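About Jevholm

Jevholm is an independent test bench for robot grippers, arms, wrist cameras and controllers. We don't build or sell any of them. Manufacturers, integrators and research groups send us hardware, or ask us to compare two or three items they are thinking of buying, and we run them through the same work and write up what happened.

The company was started by Reet Rätsep and Maxence Huet, who had worked together commissioning packing lines. Both had sat through plenty of supplier demonstrations in which a new gripper picked up the one part it had been set up for. They wanted somewhere a customer could see the same gripper try things it had not been tuned to. Today we are a staff of 11 in a single-storey unit with a loading door, a small machine shop and a kitchen that doubles as the meeting room.

What we test

Most of our work is on two-finger grippers and the cameras that go with them. A standard comparison has 38 tasks, all done with ordinary household and office goods. We buy these in shops and replace them when they wear out. Glass, soft cloth, paper and smooth plastic all have to be represented, as do objects that touch or lie on top of each other.
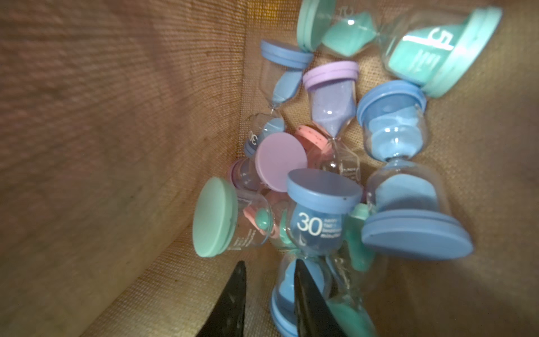 Clutter is where fingertip shape matters most. A blunt tip will often grip well once it is in place but has trouble getting there, and a narrow one gets between objects easily and then lets them rotate. We record both parts of the job separately, the approach and the hold, so a client can see which one is costing them. Wrist camera placement gets its own section in the report for the same reason.

The two-arm bench

Our two-arm bench went into service in June and is now the busiest piece of equipment we own. Annag Ritchie designed it and looks after it. The arms share one aluminum rail, and both can be removed from it when a client sends arms of their own.

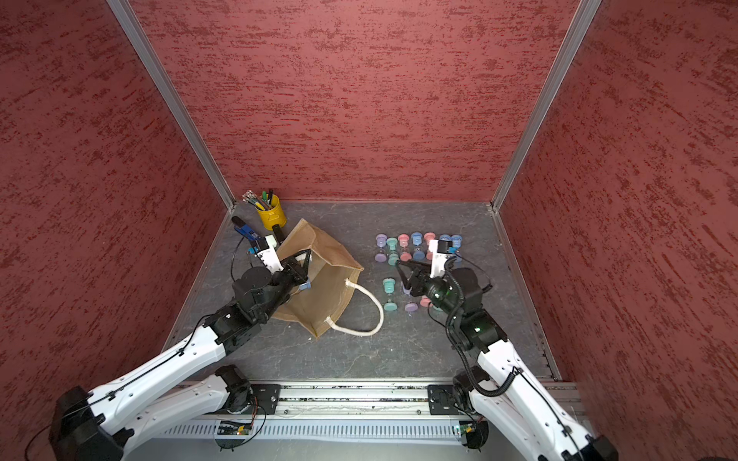 Running two arms lets us check how a controller handles its share of the work on each side. Some controllers we have tested plan for both arms together, while others treat them as two separate machines with a keep-out zone between them. The difference shows when the jobs are unlike each other, say one gripper at the mouth of a paper bag while the other holds a lavender sand timer with more timers standing close by. Annag logs joint speeds, pauses and operator interventions for every run, and clients get the logs along with the report.

The red walls and the grey stone-patterned floor stay the same from one comparison to the next. Cameras behave differently against different backgrounds, and we would sooner hold that steady than argue over it afterward.
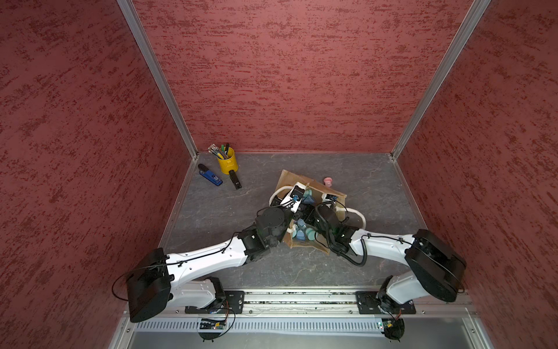

How a comparison works

A comparison takes 14 working days from the time the hardware passes its incoming check. Nadège Charpentier handles intake and will ask for drawings, mounting patterns, cable lengths and the firmware version. Missing adapter plates are the usual cause of delay. We can machine simple ones here and we charge for them at shop rate.

Each task is attempted 60 times per gripper. Fingertip pads are inspected between tasks and changed on the manufacturer's schedule, if there is one. Results are given as counts, with the failed attempts sorted by type — dropped, missed, crushed, timed out — and we don't roll them up into a single score.
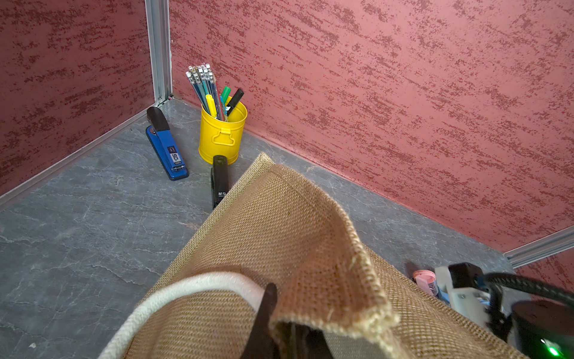 Fabric was a late addition to the task list. It came out of a project called Flidach, which compared finger materials for handling bags and sacks, and the tasks were useful enough that we kept them. Woven material folds over the fingers and can block a wrist camera's view, so these runs tend to separate camera mounts as much as grippers.

Who pays for it

Clients do. Agathe Rolland looks after contracts and will send a fee schedule on request. We accept no commission from suppliers, and a manufacturer who commissions a report may publish it whole or leave it unpublished, but may not quote parts of it. Loaned hardware goes back at the end of the job.

Visits

Clients are welcome to attend their own runs. Please book through Nadège, bring closed-toe shoes and leave other people's hardware alone. There is parking at the side of the building.

Page last updated 3/14/24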